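# Chapter 2: Lettering for Display

Before a reader takes in what a sign says, the reader has already taken in how it looks. The size of the letters, the space between them and the strength of their colour against the ground all do their work at a distance at which the words themselves cannot yet be made out. This chapter deals with letters made to be read from across a room or a street. Letters meant for the page were treated in Chapter 1, and students who have not completed the exercises there should do so before going further.

The main examples are drawn from two places. The first is the market hall at Penow, where a survey of the stalls recorded 134 painted signs, nearly all of them by hand. The second is the Nurnunar collection of shop fronts, which holds 1,253 items and is open to students in January by written request. References to the collection are given in the margin by item number.

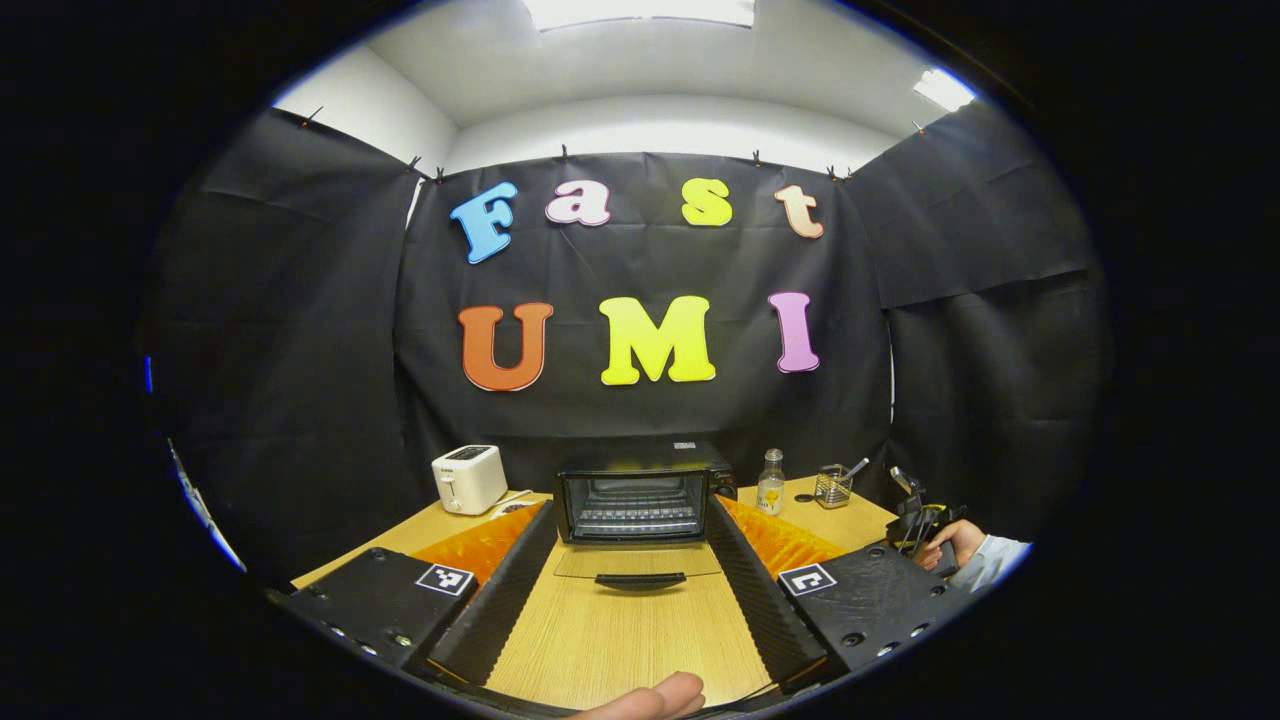 Capitals and small letters behave differently when they are enlarged. Capitals share a common height and form a steady band, so that a word set wholly in them has an even outline. Small letters rise and fall, and their varied shapes help the eye to recognise a familiar word quickly. The two may be used together, as where "Fast" in mixed case stands over "UMI" in larger capitals. The same letters show that an M needs more width than its neighbours, and that pale colours hold well on black. The sign writer must allow for such differences when marking out, and should never divide a line into equal boxes.

Spacing is the subject of Section 2.1. The method taught is that of the Trunell workshop, in which the letters are first cut from card and moved by eye until the gaps appear equal. Measured gaps seldom look equal, particularly beside round or sloping letters. Section 2.2 turns to accents and other marks, taking as its example the shop name Bùi, in which the mark over the second letter must be given room without lowering the whole line.

Students will need black card, a soft pencil, a steel rule and a sharp knife. The exercises should be attempted in the order given.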